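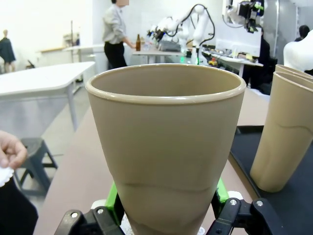 Dekbridge will replace single-use cold drink cups at its 22 staffed kiosks with a returnable plastic tumbler, following a decision published on 8/30/26. The changeover covers the swimming centre, the library cafe, the indoor courts and the kiosks along the Leromham foreshore. The selected model is a tall tan tumbler with a matte body, wide at the rim and narrower at the base, with a faint darker wavy line running across the lower part. Brimful capacity is given in the supply schedule as 399 mL. Lids are not included in the contract and straws will be issued on request only.

The tender was awarded to Tamura, which will supply the tumblers in stacked sleeves of 20. Deliveries go to the central store at Kurngate, where each sleeve is opened, inspected at the rim and base, and washed before being issued to a kiosk. Seconds with visible flash at the rim are to be returned to the supplier at the supplier's cost. The contract runs for two years, with an option to extend for a third.

A refundable deposit of 40 cents will be added at the point of sale. Customers can return a tumbler to any participating kiosk, whether or not it was bought there. Returned tumblers are to be emptied, placed upside down in a rack and collected at close of trade. Kiosks without a commercial dishwasher, including all of those on the foreshore, will send their racks to Kurngate. The remaining sites will wash on the premises.

Venkatesh Amin, who manages catering supply for Dekbridge, said the tapered shape was chosen mainly for storage.

"Bench space in the smaller kiosks is the limit we work to," Mr Amin said. "A straight-sided cup takes up the same footprint empty as it does full. A tapered one can be stacked, provided it has been dried properly. If it goes into the stack damp it sticks, and staff end up twisting cups apart in the middle of the lunch trade."

The operating procedure calls for tumblers to be air dried on open racks before stacking. Towel drying is not permitted. Tumblers with cracks, deep scratches or warping at the rim are to be withdrawn at the sorting bench and recorded on the weekly stock sheet. The deposit is refunded on damaged items as long as the base is intact.

The tumbler is specified for cold drinks only. Coffee and tea will continue to be sold in the existing paper cups, and a separate tender for a hot drink container is expected to open in November. Customers may still bring their own cups for either.

Stocks of the current clear cups will be used up before the tumblers are issued, so the starting date will differ between sites. The swimming centre will change over first.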